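PC Hardware Basics
Week 6 handout: The processor and the motherboard
Instructor: Araba Quartey

Reading before Sunday: chapter on system boards, up to page 193. Bring your notes on power supplies, as we will come back to them.

1. What the processor does

The processor fetches instructions from memory, decodes them and carries them out. Everything else on the board exists to feed it data, supply it with power or take away its heat.

Clock speed alone tells you little. Two chips at the same speed can differ a lot in cache size, number of cores and work done per cycle.

2. Sockets

A socket fits only certain processor families. Check the board maker's support list, including the firmware version — a chip can fit the socket and still not start.

In some sockets the pins are in the socket. In others they are on the chip. Bent pins are the most common damage in both types.

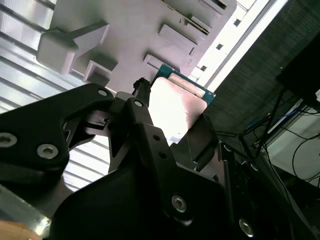
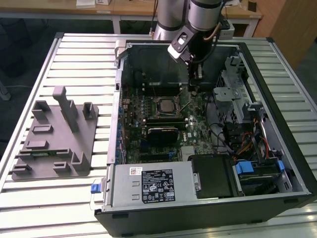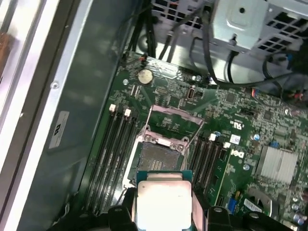
3. Memory

Memory slots are grouped into channels. Matched modules should go in the slots the manual names for dual channel use.

4. Exercise

Work in pairs. Look up the manual for your assigned board and write down the socket type, the maximum memory and the slot order. Hand in one sheet per pair to Yaw Mahama.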